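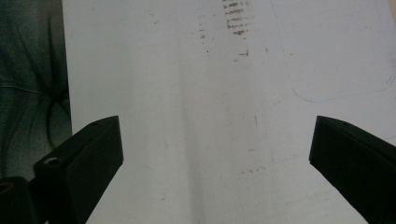
3.2 Planning the purchase of hand-held grippers

When we sat down to plan our spending at Utstead, we expected the money question to be mostly one of how many hand-held grippers we could afford, and it took us a good while to see that the spare parts deserved a line of their own. The first quote, which Raelene Tawhiri kindly went through with us over a long afternoon, came to 508 dollars per unit and listed the fingers as part of the body, with no separate price. We asked for them to be priced on their own. The two black fingers in Figure 2 are plain, angular pieces, each with a small round hole in its top face, and a part of that general kind is something a small shop can quote for without much fuss. Kurnwood offered us a replacement pair at 121 dollars, and we were glad to have that number in hand before anything was ordered.

Figure 2. Gripper fingers, open, over a marked white surface.

We settled on 13 units for the first year, to be bought in two rounds - the larger one in August, and the rest once the people using them had told us what they would change. Hadiza Uzor argued, and we came around to her view, that work surfaces should be in the budget too. The pale surface in the figure carries brown smudges and a faint blue line, and marks like these matter to anyone who wants one recording to look much like the next. We had first put surfaces under general supplies, where they would have had to compete with tape and printer paper, and we would gently suggest that other groups give them their own line from the start. Shipping to the Tipoki site was quoted separately and is covered in Section 3.3.

Contact: Malte Kröger, Utstead | © January 2021 | Back to top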